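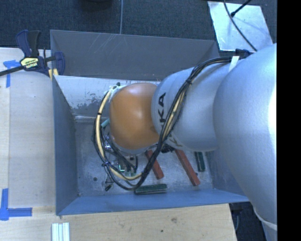

Arm over the gray-blue bin with the red and green blocks, clamp on the back corner.

Review: Bolotell bin picking kit, used for collecting demonstrations

We bought the Bolotell kit to collect grasping examples for a learned picking policy. It is sold as a starter set: a metal bin, a bag of painted blocks, a roll of blue marking tape, and recording software that runs on an ordinary desktop computer. You supply the arm and the gripper. I have now used it long enough to have an opinion on each part.

The bin

The bin is the best thing in the box. It is heavy, the walls are tall, and it has taken plenty of contact from the gripper without bending. The finish is another matter. The gray-blue coating wears away along the back, and the floor scuffs. I don't mind the look of it, but worn metal reflects light differently from paint, and a policy trained only on early recordings will see a different bin later on. We mixed old and new recordings in every training run and that took care of most of it.

The bin has no mounting holes. It rests on the table, and if the gripper pushes a wall it will slide. We use a bar clamp on one corner and tape marks on the wood so that it goes back to the same spot after cleaning. One clamp is enough for slow teleoperation. For faster work I would want two.

The blocks

The blocks are long and plain, and the set we use most is brick red and dark green. They are easy to grasp across the short side and hard to grasp at the ends, so they make a decent first object. The hard cases are the ones you want more of: a block lying along the front wall, where one finger has to fit between block and metal, or two blocks close enough that opening the gripper pushes one away.

The dark green is a poor choice against a gray floor. In the evening, with only the ceiling lights on, our operators had trouble judging the near edge on the monitor. I'd have picked yellow.

The software

The recorder saves camera images, joint positions and gripper state at the same rate, and one foot pedal starts and ends an episode. That part works well. Over the review period we kept 1,092 episodes. Another 71 were thrown out, and 48 of those were lost to one fault: if the pedal is pressed twice quickly, the recorder writes a file with images and no joint data. It gives no warning. Cempaka Wijaya, who does most of our driving, found it when she played back a morning's work and saw half of it was useless. Bolotell support sent a patch in November and we have not seen the fault again.

Labeling is basic. You can mark an episode as success or failure and type a note. I would like a field for which block was the target, as we ask for a color at the start of each episode and currently put it in the note by hand. Teófilo Cáceres wrote a short script to pull the color out of the notes, and it breaks whenever somebody types "grn".

Resets

Most of the time goes into resets. The kit includes a sheet of suggested starting layouts, which I would ignore. We followed it for the first batch and the policy learned to reach for the same few places. After that the operator shook the blocks in a cup and tipped them in, and the results on unseen layouts got noticeably better. Blocks do end up against the walls more often this way. Leave them there and record it.

Cables

The manual has half a page on cable routing and it needs more. A gripper at the bottom of a deep bin brings its cables down with it. Leave a wide loop at the wrist, tie it in several places, and run the wrist through its full rotation by hand before recording anything. Check what the loop hides, too. From a camera beside the table, a fat bundle can cover the fingers just as they close, and the policy then has to learn the grasp from the approach. A second camera is worth the trouble. The recorder accepts up to 2 without an extra license.

Compared with the Prerkitier set

We had the Prerkitier set before this one. Its tray is shallow plastic and its recorder has better labeling, with a proper target field and a search box. For tabletop picking I would still choose it. For anything where the arm has to reach down between walls, the Bolotell bin gives you more useful examples.

Good: solid bin, simple pedal control, clean time alignment between images and joints.
Bad: no mounting holes, finish wears, dark green blocks, thin manual.

I would buy the bin and recorder again and get the blocks somewhere else.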